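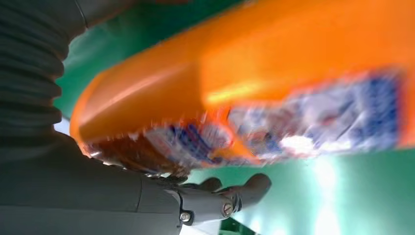

The orange bottle, glossy finish.

Dremham water bottle, orange

I bought this bottle in July to replace an old steel one that had started to rattle. I had three on my list and the Dremham was the cheapest, so I ordered it from Tiritz and figured I could send it back. I've used it most days and it is still on my desk.

The color first. The website calls it amber, but it is orange, and a strong one. The plastic is shiny and picks up light along the side, especially near a window. If you want something quiet, get the gray. I like being able to find it in a full gym bag.

The shoulder is rounded, which I expected to be a problem for cleaning. A regular bottle brush reaches it if you bend the neck a little. I wash mine by hand at night and leave it upside down on the rack. It says top rack is fine for the dishwasher, but I only tried that on one Sunday and the cap came out with water trapped under the seal, so I went back to the sink.

I measured how much it holds with a kitchen scale. Filled to the base of the neck it took 475 grams of water, and right up to the brim it took 511. That gets me through a morning but not a long walk. For hiking I still take the Nzioka, even though it is heavier and the strap is annoying.

Grip is okay. Smooth plastic gets slippery with sunscreen on your hands, and I have dropped it twice on the driveway. There is a scuff on the base now – no crack, no leak. The cap needs a firm last turn. If you stop early it will drip in your bag.

Taste was plasticky for the first few days. Baking soda and warm water overnight took care of most of it. I haven't put juice or coffee in it and don't plan to.

The Pludance bottle my office gave out is close in size and has a better cap, with a loop you can hook a finger through. I'd take that cap on this bottle if the threads matched. They don't, I checked.

Four out of five. I would buy it again at the sale price.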